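## The case of the slipping fingers

Fault hunting is my favorite part of this job, and this month we got a really good one! If you picked up a hand-held gripper from the Grivine shelf in June and found your clothes-folding runs coming back with half the grabs missing, please read on, and please don't blame your hands.

The first sign was on the Rosenthal side of the project. Thin fabrics kept sliding out at the moment of the lift, always at the same point, and always on the same tools. Shirts were fine. Towels were fine. Anything with narrow straps or a slippery hem was hopeless. We checked the software first (of course we did) and lost most of a morning to it, because the logs insisted the fingers were fully closed. And by their own reckoning they were!

What had gone wrong was much simpler. The screws holding the finger mounts had backed out by a hair, so the two fingers were meeting at the tips a little crooked. You can't see it by looking. You can feel it, though, if you close the tool on a strip of paper and pull. A good tool holds the paper. A bad one lets it go with hardly any tug at all.

Out of 852 grabs in the batch we went back over, 200 were drops, and nearly all of them came from tools with loose mounts. Once we tightened those up and ran another 100 on the same kind of thin clothing, we had a couple of slips and that was it. I may have cheered out loud in the Cestovham workshop.

There's a safety side to this too. One tool had a screw so far out that it caught on a sleeve and pulled a thread. No harm done to anyone, but a loose screw near fingers, hair or a bracelet is a bad idea, so please stop and swap the tool if you feel anything rough on it.

So, from now on:

- Do the paper test before your first run of the day, on both tools.
- Tighten the mount screws every 50 runs. Snug is plenty, since the threads are easy to strip.
- If a tool fails twice, tape a note on it with its number and put it in the red bin at Guria.
- Keep the failed runs! Mark them "slip" and send them in with the rest.

That last one matters more than it sounds. The dropped grabs are how we found this, and a few people had been deleting theirs to be tidy. Spare screws and the small hex keys are in the top drawer by the door.

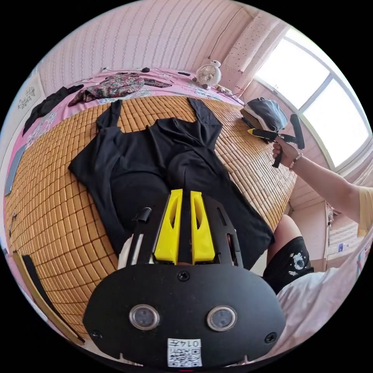
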